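Text Encoding and Symbols
Handout 3: Combining sequences, variation selectors and what a user calls a character

Reading before the seminar: the Jayawardena notes, section 2. Bring the Ladomeck worksheet, printed or on screen.

1. Code points and units

A code point is a number assigned by the standard, written U+ followed by at least four hexadecimal digits. A code unit is the fixed-size piece that an encoding form uses to store it. In UTF-8 the unit is eight bits, in UTF-16 sixteen bits, in UTF-32 thirty-two bits. A code point above U+FFFF takes four units in UTF-8, two in UTF-16 and one in UTF-32.

The two UTF-16 units are called a surrogate pair. The high surrogate lies in the range D800 to DBFF and the low surrogate in DC00 to DFFF. Neither half stands for anything alone. A program that cuts a string between them produces ill-formed text, and most displays will then show a replacement mark (U+FFFD).

Worked case. U+1F600 is above U+FFFF. Subtract 10000 (hex) to get F600. Written in twenty bits this is 0000111101 1000000000. Add the first ten bits to D800, giving D83D. Add the last ten to DC00, giving DE00. The pair is D83D DE00.

2. Variation selectors

Some symbols existed in the standard long before colour pictures were drawn for them. U+2764, the heavy black heart, is one. It can be shown as plain text or as a colour symbol. The choice is requested with a selector placed directly after the base:

U+FE0E requests text presentation
U+FE0F requests emoji presentation

The selector has no width of its own. If the font cannot supply the requested form, the request is ignored. Two strings that look the same on screen may therefore differ by one code point, and a simple comparison will report them as unequal. Normalisation does not remove the selector. Students in Sabina Gamage's group lost marks on this point in May and should look at it again.

3. Joined sequences

U+200D, the zero width joiner, asks the display to draw its neighbours as one symbol where a drawing exists. If there is none, the parts are shown side by side. The stored text is the same in both cases.

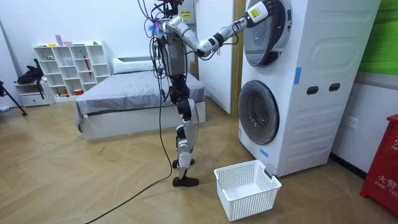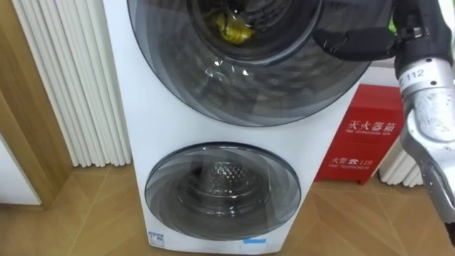
Skin tone modifiers work differently. They are the five code points U+1F3FB to U+1F3FF and follow the base with no joiner between. A modifier placed after a base that does not accept one is drawn as a separate swatch.

Flags are a third system. Two regional indicator symbols, each standing for a letter, are read as a pair. In a long run of indicators the pairs are counted from the start of the run, so deleting one symbol near the beginning changes every flag after it.

4. Grapheme clusters

What a reader takes to be one character is called a grapheme cluster. The default rules for finding cluster boundaries are given in Unicode Standard Annex 29. The cursor should move by cluster. Deletion is less settled – some editors remove the whole cluster on backspace, others only the last code point.

Length has to be stated with its unit. A field limited to 90 may mean bytes, code units, code points or clusters, and the specification should say which. The Drirnetti form used in the practical counts UTF-16 units and refuses entries that a user would consider well within the limit. Tritach counts clusters on screen and bytes in storage, so a message may pass the first check and fail the second.

5. Exercises

1. Give the surrogate pair for U+1F680. Show the subtraction.

2. A string holds U+2764 U+FE0F. State its length in UTF-8 bytes, UTF-16 units and clusters.

3. A run of seven regional indicators is pasted into a text field. Describe the likely display, then the display after the first is deleted.

4. Worksheet item 17: rewrite the search routine so that it matches a symbol with or without its selector. Do not alter the stored text.

Written answers to Dezső Vincze. Code may be in any language, but state how that language stores strings – answers that leave this out cannot be marked.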